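Projects > Klinhom > Desktop towers > README

Print this page | E-mail this page

Klinhom desktop tower notes
README, last updated 31/03/2026

Hello, and thanks for stopping by. This folder holds our notes on the insides of ordinary desktop computers: where the parts sit, what holds them down, and which bits tend to put up a fight. It began as one long text file that Kanyarat Chareonsuk kept for herself, and over time it grew (and grew!) into 161 notes on 20 towers. We've tidied the spelling and left the grumbling in, as some of it is quite useful.

What's in each note

Every note covers a single part. It starts with the plain name we use for it, then any other names you might run into, then how it's fastened and a few words on getting it out and back in again. Processors, memory, coin cells, expansion cards, drive cages and power supplies all have notes. Monitors and keyboards don't, and we have no plans to add them.

Please keep to one name per part if you can. A "latch" is the little plastic end piece on a memory slot, and a "lever" is the wire arm beside the processor socket. We mixed those two up for ages, and I'm still finding old notes where the lever is called a latch, the latch is called a clip and the clip isn't mentioned at all.

Inside the tower

Lay the case on its side with the open side up before you begin. Have a dish handy for screws, and take your time with the socket lever, which sits under some tension when it's closed and can spring up faster than you'd like.

Socket and lever close up first, then the open case with its green motherboard:
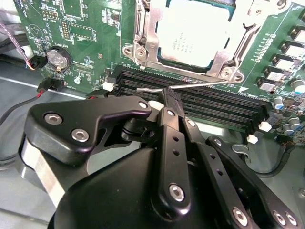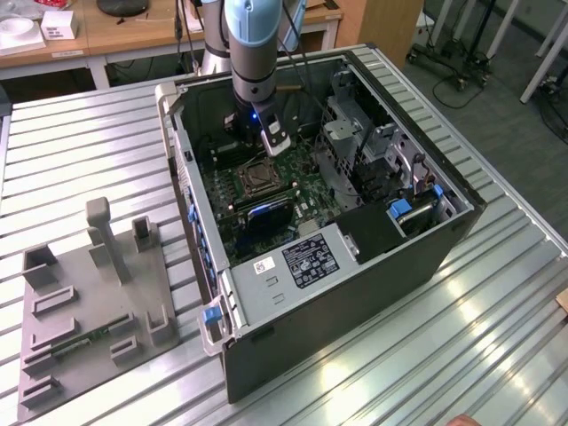
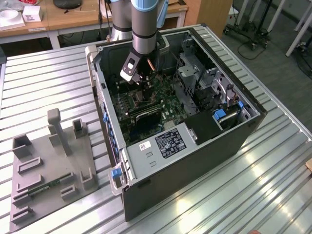 Guoqing Fang wrote back after reading the draft to ask that the memory notes say to open the latches at both ends before lifting a stick, on boards that have them at both ends. He'd also like the coin cell moved to the front of the folder, having spent an evening chasing a clock that kept going back to December.

Both changes are in. The coin cell note is now number 10, with the memory notes straight after it.

Known gaps

Power supply labels have only been copied out for the older towers. Cable routing is patchy too, and I'd love some help with it. Montri Kongkaew has started on the drive cages, so please check with him before you write a new one.

Using the notes

Copy them, print them, scribble on them. If you pass them along, a mention of Klinhom would be lovely.

Contact: Paweena Saengthong, Klinhom notes | Copyright Klinhom contributors | Back to top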